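Radosław Sadowski on cloth, damp and why he won't iron anything

Posted 13/08/2023

Got to Brultley late, my fault, wrong bus. Radosław Sadowski had already started without me, if that makes sense. Sleeves up, kettle on, three bolts of linen out on the counter. He has been selling and mending household cloth in the town for 28 years and he talks the way he works, which is fast and with his back half turned.

I wanted to ask about table linen. Where it went, who still buys it, why my mother had a drawer full and I have one stained runner. He wanted to talk about damp first. So, damp.

"People think it's moths," he said. "It's always moths with them. Moths are for wool. Your cotton and your linen, it's damp that gets it. You put it away in December after the holidays, it feels dry, it's not dry. Then spring comes and you have the brown spots and you call me."

Can he get the spots out? Sometimes. He wouldn't tell me exactly how, said it depends on the cloth and on what the customer already tried. Bleach is the usual thing they tried. He made a face.

He grew up over his aunt's shop in Erncombe. She did curtains, mostly, and he was put on hems at eleven. Hated it. Left for the merchant ships, came back after two winters, asked her for the job again. "She made me do hems for a year. Same hems. She had kept the same chair for me, the terrible one." The chair is still in the shop. I sat in it. It is terrible.

The Brultley place came later, when the aunt retired and the Erncombe rent went up. Cyprian Borkowska joined him as an apprentice and stayed, and now does most of the buying. Borkowska was on the phone for the first part of my visit, arguing about a shipment from Vinier, the mill they get their heavier cloth from. Something about a dye lot. The word "mustard" was used several times and not kindly.

Then off the phone, and much more cheerful than I would of been.

"Colors are where it all goes wrong," Borkowska said. "White is easy, everybody agrees on white until they see it next to another white. But beige! I have had people bring me back a beige four times. It's too pink, it's too green, it looks like a raincoat. I tell them take it home, leave it over something for a week, don't look at it under our lights. Then tell me."

So who buys beige, I asked. Everybody, it seems. It's most of what they sell now. Ten years ago it was deep reds and a lot of stripes. Sadowski misses the stripes. Borkowska does not, because stripes have to be cut straight and customers notice if they aren't.

A plain cloth is harder to get right than you'd think, they both said, nearly at the same time. There's no pattern to hide behind so it's all weight and drop. Too light and it slides about. Too heavy and it stands out at the corners like a tent. Sadowski likes a plain cloth with a bit of body to it, nothing shiny, thrown over and left alone. 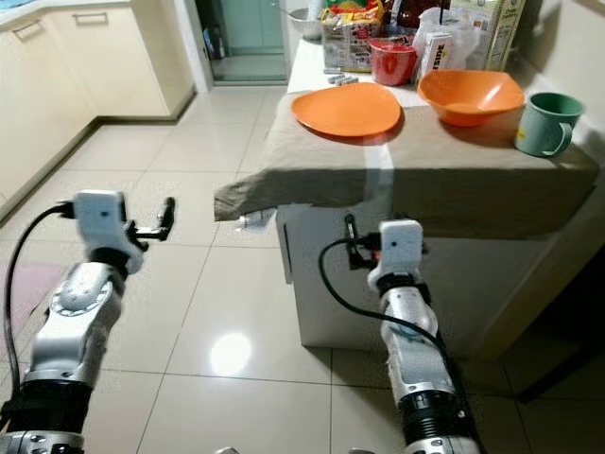
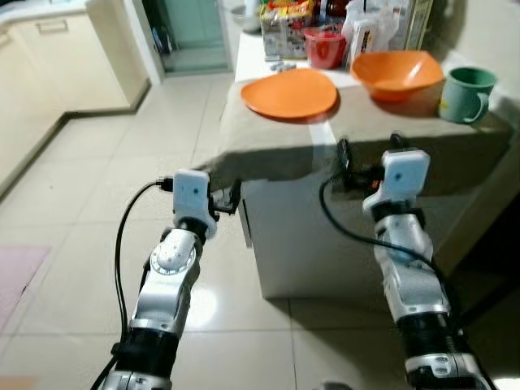

Plain cloth in the khaki and beige range, no pattern.

I asked about ironing because I had to, I'd promised a reader. Sadowski won't do it. Not at home, not in the shop. He hangs it while it's still heavy with water, pulls the edges by hand, and lets it go. "A crease from folding is fine. It tells you somebody put it away properly. A crease from an iron you did badly, that's forever."

Borkowska irons everything and said so, loudly, from the back room.

On sizes. Most people measure the table and buy that number, then come back upset. You need the overhang too, both sides. The most common order in the shop is 62 inches across, and half of those are wrong, Sadowski says, and he asks every time and they tell him they're sure. He sells it to them. He keeps the hem deep so he can let it out after.

The deep hem was his aunt's trick. So was the bit of spare cloth stitched flat on the inside, for patches later, so the patch fades along with the rest. I had never heard of this. I have since checked my one runner and no, nothing.

There was a stretch where the shop nearly closed. A chain called Zarei opened on the ring road with cheap sets, cloth and napkins together in a bag. He lost the wedding trade more or less overnight. What came back was repairs. People bought the sets, the sets went at the seams, and someone's grandmother told them where to go.

"I don't mind it," he said. "I fix their cloth too. I'm not proud. The thread is bad, but I fix it."

Does he think anybody will be doing this in 2050? He laughed, said he'd be dead or still looking for the good scissors. Borkowska took it more seriously. People eat at tables, Borkowska said, and they spill things. There'll be work. Maybe not in a shop, maybe out of a kitchen somewhere.

Last thing, storage, since half of you will email me. Wash it before it goes away, even if it looks clean. Roll it if you have the room. No plastic bags, ever. Take it out once in the summer and give it a day on the line, then back in the drawer.

Sadowski's own drawer sticks, by the way. He had to kick it to show me the napkins.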